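4.2 Setting the watering schedule on the Tefera bench controller

1. Close the supply valve before opening the cover.
2. Hold Set until the zone light flashes, then choose zone 4.

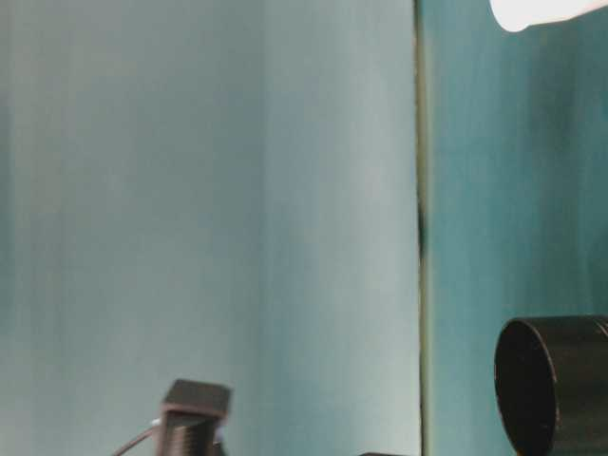

Fig. 6. Pale panel and dark seam

3. Enter the start time. Seedling trays do best with an early start, before the vents open.
4. Set the run time to 60 seconds. Longer runs wash fertiliser out of the plugs.

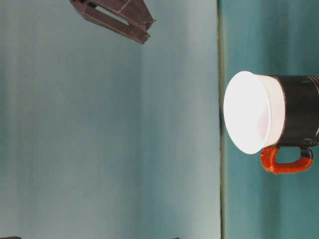 5. Press Set again to save. The zone light stays on.

Caution: Don't run two zones at once on a single Rorico pump. Line pressure drops and the far benches miss out.

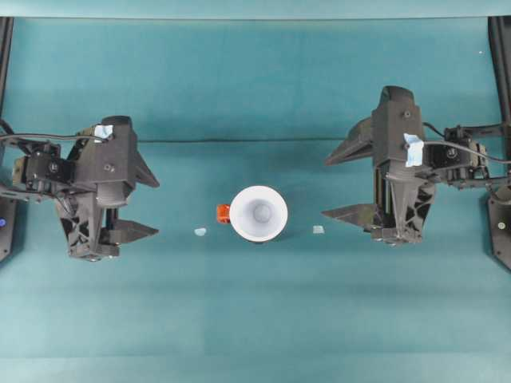 4.3 MOISTURE PROBES

1. Push the probe into the centre of a tray, clear of the drip line.
2. Wait 2 minutes before taking a reading.

Note: Readings over 243 mean the probe isn't touching the mix. Reseat it.
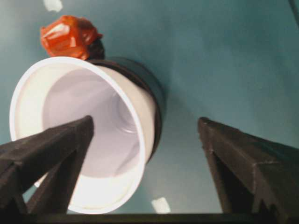

Salma Soliman adds that in peat mixes she waters the tray by hand first, then seats the probe, and gets steadier readings all week.

3. Record the reading on the bench card.

Wakov Greenhouse Controls | Contact support | Back to top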